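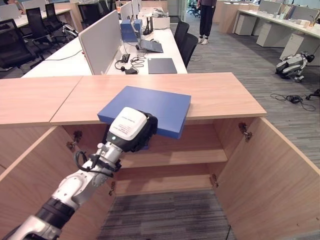

**Figure 1.** Placement task at the cabinet: the gripper holds a flat blue box at the top panel, with both doors open.

### 4.2 Rules for shared-office placement trials

The Nidari protocol covers pick-and-place work done in rooms that stay in normal use as offices. It borrows its structure from the bench rules written at Ulloa, but those rules assume a fenced cell and a bare floor. Neither assumption holds in the setting of Figure 1, where desks, chairs and carpet lie close to the work area.

Rule 1 fixes the state of the furniture. Doors are either fully shut or left open for the whole trial, and the operator records which. An open door narrows the approach path and puts its outer edge within reach of the forearm, so a trial begun with the doors open may not be compared with one begun with them shut.

Rule 2 defines a valid placement. The object must be released with its center of mass over the supporting panel. Overhang at the near edge is allowed during the approach and is scored only after release. Under the earlier draft, overhang at any point ended the trial, and this discarded 15 of 391 trials that a second reader would have kept.

Rule 3 concerns cables. A cable on the floor within the swing of the arm is logged before the first motion. Cables that belong to the arm are checked for slack at the wrist through the full range of joint travel.

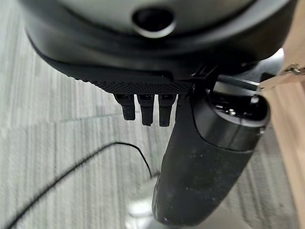
**Figure 2.** Wrist view: gripper housing and fingers beside a light wooden panel with a hinge.
Text: Macarena Navarrete, lead author, test methods, Tronberg

Rule 4 applies to the wrist view. Clearance between the gripper housing and any vertical panel is judged from the wrist camera, with hinges treated as part of the panel. Metal hardware reflects light and can upset a depth estimate, so the margin is set by hand at 2 cm from the outermost point of the hinge. Fingers that hang free over the floor are held at a fixed height until the next command is issued.

Rule 5 limits speed when a person is in the room, whether seated or standing. The limit applies to the room as a whole. Zoning by distance was tried in March and dropped, as operators disagreed on where the zones ended.

The full log holds 1338 entries, each tagged with the rule in force. Entries made under the Nasel tagging scheme were converted by script and then read by hand. Conflicts between tags were settled in favor of the stricter rule.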